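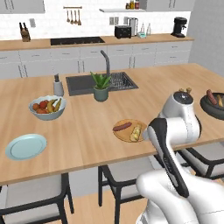

# Gallery: kitchen island scene

Renders and notes from the Prulitance planning stack, kept by Huw Morgan and Tùng Cù at Fordale. This page covers the kitchen island. The bench and shelf scenes have their own pages, and the settings common to all of them are in the main README.

The task family is transfer between open supports: pick an item from the pan or the board and place it on one of the other surfaces. Goals are written as relations between named objects ("sausage_b on board") and grounded to poses at planning time. The planner never sees the sentence the goal was generated from.

**Kitchen island, scene seed 3661.** Sausage and bread on the round board, second sausage in the pan, turquoise plate clear. Arm over the near edge of the island.

## Scene and collision model

Objects are loaded from one scene file and each carries two meshes, one for rendering and one for contact. The contact mesh is a convex decomposition computed offline and cached by hash. Editing a visual mesh does not invalidate the cache. Editing the scale does. If you change the scale by hand in the scene file and skip the import tool, you get the old hull at the new visual size, and the arm will stop short of things or pass through them.

Pans, bowls and the sink are the expensive objects, as a single hull closes them. The decomposition has to keep the cavity open or every item inside starts the episode in penetration. The solver then resolves the penetration on the first step by ejecting the item. We check for this at load: any object whose speed exceeds the settle threshold after the first few steps fails the scene and prints the pair responsible.

Items leaning on a rim are legal. The sausage in the pan rests on the left rim in this layout, and the one on the board overhangs the edge. Both are useful starts for the grasp sampler. The overhanging end gives approach directions that a flat-lying item does not have, and the sampler should find them without being told. Version 2 of the sampler rejected any grasp whose fingers went below the support plane, which threw these away. Version 3 tests the swept finger volume against the actual support mesh.

The back counter is static. Everything on it is welded and merged into one collision body, which cut broad-phase time considerably. The same goes for the cabinets and the floating shelf. The chairs are static too, but they stay separate so that a layout can move them.

## Planning

Two stages. The task layer picks an ordering of picks and places; the motion layer fills in the joint paths. When motion fails, the failure goes back up as a constraint naming the object that blocked it. Earlier code returned a bare boolean and the task layer would retry the same ordering until it ran out of budget.

Motion planning is a bidirectional tree in joint space followed by shortcutting and time parameterization. Shortcutting is capped by iterations, with no wall-clock limit, so that runs reproduce across machines. Tùng has a branch with a time limit for interactive use. Do not run the benchmark from it.

The following matter for this scene in particular:

- The faucet and the plant are tall relative to the island. Paths from the pan to the far left tend to go over them when the arm is extended, and the shortcutter will try to shave that clearance. The clearance floor is set per object in the scene file.
- The forearm panel is wide near the elbow. Use the full link geometry. The capsule approximation is slightly thin at that end and has let plans through that then failed the mesh check.
- Bread is modeled as rigid. Grasp force on it means nothing. Only report success or failure of placement for it.

## Control

The joint controller runs at 1000 Hz in simulation. The planner's output is resampled onto the control grid before execution, and the interpolator is the same code we link into the hardware driver. Gravity compensation uses the model masses. Held-object mass is added on confirmed grasp and removed on release. If the release event is dropped, the arm drifts upward by a small amount and stays there, and this is the first thing to check when placement error shows a constant vertical bias.

An episode is cut at 900 control-level waypoints. Anything still holding an item at that point counts as a failure, with no partial credit.

## Perception

Two modes. In `state` mode the planner reads poses from the simulator. In `camera` mode it reads them from the pose estimator, which was trained on a different set of kitchens and has known problems here:

1. The two sausages are the same class and close in color. Identity swaps are possible when one is occluded by the arm. The tracker holds the last identity through occlusion and does not re-match until the object has been visible again for several consecutive estimates.
2. The plate has near-complete rotational symmetry. Yaw is reported and should be ignored. Placement scoring already ignores it.
3. The bowl of fruit is tracked as one object. Individual fruit are segmented but have no pose output, and no task in this set refers to them.
4. Glass bottles on the back counter produce spurious depth. They are outside the workspace mask, so leave the mask on.

Lata wrote the original estimator interface and the message format is still theirs. Quaternions are scalar-last on the wire and scalar-first everywhere in our code. The conversion lives in one function. Please don't add a second.

## Reproducing the render

```
prul scene load kitchen_island --seed 3661
prul scene settle
prul view render --preset island_high
```

The renderer is deterministic for a given driver version. The physics is deterministic only with the thread count fixed, so set `PRUL_THREADS` before settling or object poses may differ slightly from run to run.

## Open items

- The task set has 29 goals. Two are currently unreachable with the base in its default position. Huw to move the base or drop them.
- The Van Wijk import of the sink rack has inverted normals on some wires. Contact is fine, shading is not.
- Cached hulls from before the July format change should be deleted by hand.
- `scene settle` logs to stdout in batch mode.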